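The Letter

Li-hua Choi had the arm on the table by the time her tea was cold. She had carried it through 2 apartments and one divorce, and now it stood in the back room of the Yau workshop, where she paid for a shelf and a key.

She called it Skumgate, after a ferry harbor she once slept in. It had one job to learn. It had to press a letter on the keyboard, any letter, and come back up without dragging its fingers.

The gray cloth was her own idea. With the cloth behind, the small camera did not get confused by the shelves. 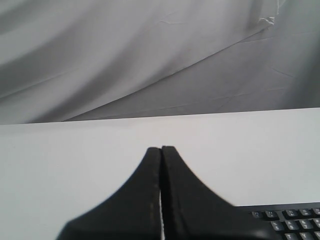
Skumgate at the table, fingers together, keyboard on the right.

"Line 238 again," she told it, and sent the command from her laptop.

Old Vernetti put his head in at the door. He repaired accordions in the next room and he did not like motors.

"Does it write yet?" he asked.

"It will write in March."

"It is already March."

She did not answer. She changed the height by 17 steps and saved the file. Her father had been a typist at a shipping office, and he used to say that you must first learn to lift the hand – the hitting comes alone. As a girl she had found this boring.

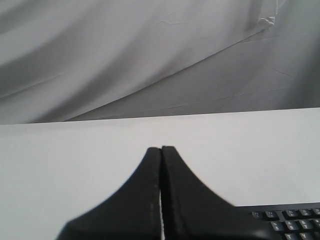 She sent the command again and put her palm flat on her knee, so she would not touch anything. The motor in the shoulder made its thin noise. Vernetti had come inside now and was holding his hat.

"What will be the first word?" he asked.

"A letter is enough."

"Whose letter?"

She thought about her father's desk, and the blue paper he kept for his sister, and how he read each page aloud before he folded it.

"T," she said. "His name began with it."

Vernetti pulled the other chair close to hers and sat down.
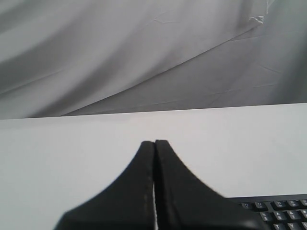
The Second Evening

He was there before her, with two cups.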